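Setting the Table in Small Cafes
Project report, Ronja Fagerlund
Oct 11, 2025

1. Background

In this project I wanted to learn how small cafes choose plates and cutlery, and if the guests care about it. My aunt had a lunch place when I was a child, and she always said that people eat first with the hand that holds the fork. I did not find this sentence in any book, but it gave me the idea.

2. Method

I visited four cafes in September and talked with 15 guests. Each talk took a few minutes -- longer if the guest was waiting for food. The owners of Ekström and Hanell also let me sit in the kitchen in the morning. 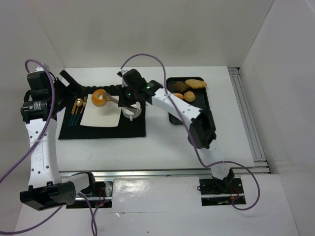
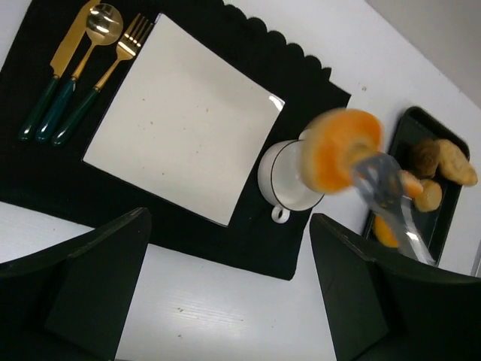 3. Results

Most guests could not describe their plate after the meal, but they remembered the weight of the fork. At Hanell the owner bought cheap forks the first year and had to change them, as guests bent them in the cake. Color was the second thing they talked about. Gold-colored cutlery with dark green handles, like the knife, spoon and fork laid beside the square white plate, was called "festive" by older guests and "too much for a sandwich" by two students. A dark placemat was liked by the owners more than by the guests, because crumbs are easy to see on it and the staff wipes it sooner.

4. Problems

I asked my questions at lunch time only. Evening guests may answer differently. Also, one owner stayed near the table during the talks, and I think this made the answers more polite. My notes from Ekström are shorter than the others and I used them less.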